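The Great Toiletry Bag Rethink

October is the month I finally get around to all the little household jobs I spent the summer ignoring, and this year number one was the toiletry kit. We leave for the lake at Prondedau in a couple of weeks (a whole cabin! with a stove!) and every single trip I do the same dumb thing, which is throw everything from the bathroom shelf into one big pouch the night before and then spend the vacation digging for a hair tie under a sticky conditioner bottle.

So this time I started early. I used the table by the window, right after breakfast, when the sun comes straight across it and you can read even the tiniest print on a label. I love that table for this kind of thing. You can spread out, you can shuffle stuff around, you can change your mind six times.

My big discovery of the year is plastic bags. I know, I know! But I mean the nice printed ones, the kind you get with a purchase and then stuff in a drawer for years. I've been saving them forever and it makes me so happy to have a use for them. The teal one with the leaves and the waves is my favorite by a mile.

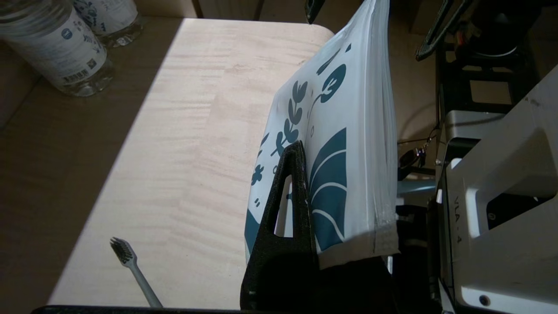
Yung-ching Fu wrote to me after my last packing post that plain freezer bags do the same job for less money, and that anything with a pattern all over it just makes it harder to see what's inside. Fair point, and I went back and forth on it for a whole evening. Where I landed is that pretty bags are for the dry things that don't care, like cotton pads and the spare washcloth, and see-through bags are for anything I'll be hunting for at eleven at night with one eye open.

The sorting itself goes like this. First I pull out everything I own that could possibly travel, and I mean everything, including the hotel shampoos from the Ustby trip that I was so sure I'd use. Then I put back whatever I didn't touch last time. That one is hard! I have carried the same tube of foot cream through three vacations and never once opened it. It is a lovely foot cream. It stays home now.

What's left gets grouped by when I use it instead of what it is. Morning things live together, night things live together, and the "just in case" stuff (bandages, tweezers, the good nail clippers) gets its own little bag that goes in first and sits at the bottom. I used to sort by type, with all the creams in one place and all the brushes in another, and it looked gorgeous in the suitcase and drove me up the wall by the second morning.
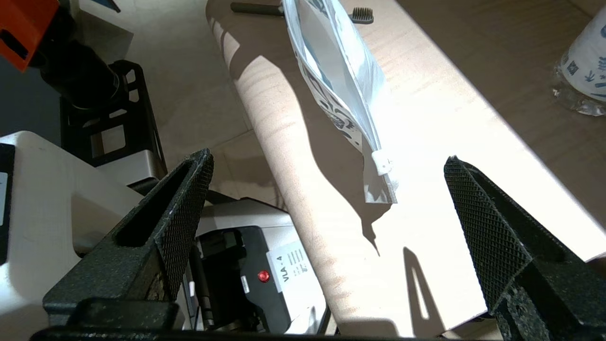 Zip bags deserve way more love than they get, and I will happily go on about them. I've had the press-to-close kind pop open on me in a suitcase (goodbye, white sweater), so these days I look for a slider. I like a clear bag with a bit of dark blue printing and a small white slider down at the end, because I can find that little bit of white plastic by feel and I always know which way is shut. A toothbrush goes in there with the head covered, and my own rule is that it never shares with anything that could leak. Push the air out before you close it, too. It's such a small thing and the whole kit gets flatter.

Now, liquids. I got out the kitchen scale for this part and had the best time. My old kit, packed the way I packed it for Ustby, came to 1227 grams. The new one is 1009, and I haven't given up anything I'd miss! A good chunk of the difference was one enormous bottle of body wash from Mak that I only ever used a quarter of. I've poured some of it into a 70 ml travel bottle and that ought to see me through the whole stay with a bit left for washing out socks.

The other switch I'm excited about is refill pouches. They squash down as you use them, they tuck into the side of a bag where a bottle never would, and the ones with a spout pour without making a mess of the cap. I'd been keeping mine under the sink purely for topping up the pump at home, and it had never crossed my mind to bring one along.

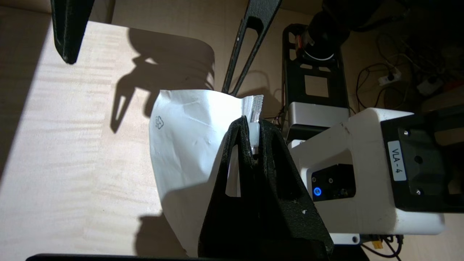

Spouts are fine until the cap works loose in the car, according to one reader who emailed me about her own pouch disaster, and she now wraps a rubber band around the neck and stands it up in a mug for the drive. I'm stealing the rubber band. The mug I'm less sure of, but we do have a deep pocket in the door of the car that might work the same way, and I'm going to try it on the drive up.

A couple of you also asked what the whole lot goes into at the end. It's the Bideck pouch, the gray one with the loop, same as ever. The lining has gone a bit shiny and the zipper pull is a paper clip now, but it holds every one of the smaller bags with room for a paperback if I squeeze. I did look at new ones and came very close, then remembered I'd rather spend the money on pie at that bakery by the boat ramp.

Still to do before we go: find the lid to the soap tin, buy sunscreen (yes, in October, my nose burns in any weather), and talk my husband out of packing his full-size shaving foam. He has his own pouch and his own ideas. Wish me luck with that one, and if you've got a good trick for keeping bar soap from turning to mush, please leave it in the comments!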